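How do I get a pillow to sit flat and smooth in its case?

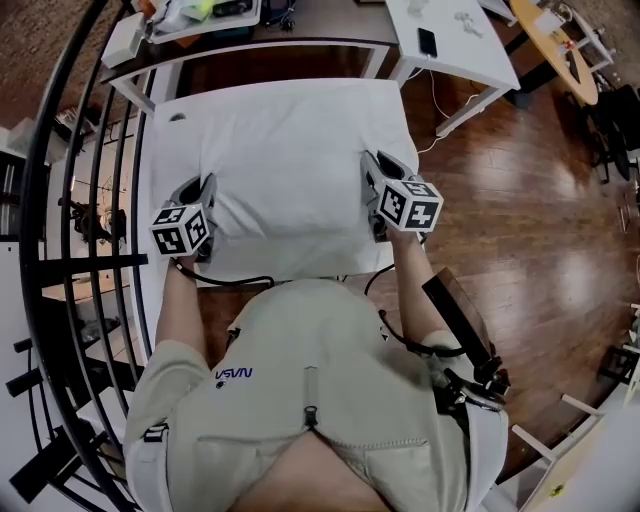

White pillow on the white tablecloth, still wrinkled

Hi all, long-time lurker, first post. I rent out the spare room upstairs (it's the one we call the Drummond room, after the street) and I can't for the life of me get the pillows to look decent. I do them on a table with a white cloth over it so they don't pick up fluff from the floor, I pull and pat and smooth, and they still come out with soft creases all over like they've been slept on.

The pillows are Grullska, the big rectangular ones. The cases are plain white cotton from Baltley, bought in February, washed a handful of times. I paid 2 lots of shipping on them because I got the size wrong the first time, so I'd really like to make these work and not start over with new ones!

Things I've tried so far: ironing the case before it goes on (looks great for a minute, then I stuff the pillow in and there goes that), a spray bottle of water, and shaking the whole thing by the corners until my shoulders hurt. Guests check in at 3 in the afternoon and I'm usually still up there fussing at 2:30. What am I doing wrong? Is it the pillow or the case or me?

Posted in: Bedding and Laundry
Viewed 242 times

fitted_sheet_foe
111 helpful votes

Probably the size, to be blunt. Get a tape measure and check the pillow against the case, both lying flat. If the case is wider than the pillow you have spare fabric, and spare fabric has to go somewhere, so it makes folds. I had the same trouble with a set of Fellell cases I got on sale – lovely cotton, way too roomy, and I ironed those things every week for most of a year before I caught on.

If the size is fine, try changing how you put it on. I turn the case inside out, put my hands in and take hold of the two far corners from the inside, then grab the pillow corners through the fabric and flip the case down over it. Same trick as a duvet cover. The corners go in properly the first time and you don't have to do all that stuffing, and the stuffing is what wrecks your ironing.

Then lay it on the table and work with both hands, one each side. Start in the middle and push out toward the short ends. I used to start at an edge and I'd just chase the same wrinkle across to the other side and back again. Once the top looks okay, pick the pillow up by the closed end, give it one good drop so the filling settles, and put it straight on the bed. Don't stack them! I stacked mine on a chair on the landing and every one except the top one had to be done over.

Oh, and a tablecloth grips cotton a bit, so if you're dragging the pillow around on it, the underside will be creasing while you smooth the top. Lift it and turn it.

mopsandmuddles

just buy the no iron ones. life is short

laundryroomlou
215 helpful votes

Agree with most of the first reply, but I'd look at the drying too. Cotton cases that get left in the dryer after it stops will set their creases, and then no amount of patting helps. I take mine out when they're a tiny bit damp, snap them hard a couple of times, and hang them by the hem. Most weeks I don't iron at all.

If you do iron, do it on the inside-out case and go over the seams first. Let it cool all the way before you touch it – I get impatient with this and put them on warm, and warm cotton takes a new crease from anything, including my own fingers.

For the pillow itself, is it feather or a synthetic fill? Mine are synthetic and they go lumpy in the wash, and a lumpy pillow will never look smooth whatever you put over it. I run them with a couple of clean tennis balls on low and then break up whatever's left by hand. A zip-on protector under the case helps a lot as well, it gives you a flatter surface. Check the tag before you put anything in the dryer, mine said low heat only.

And I'd leave a few soft wrinkles if I were you. I stay in rentals quite a bit for work and I've never once marked a place down for them. Clean smell and a decent reading lamp, that's what I write about in my reviews.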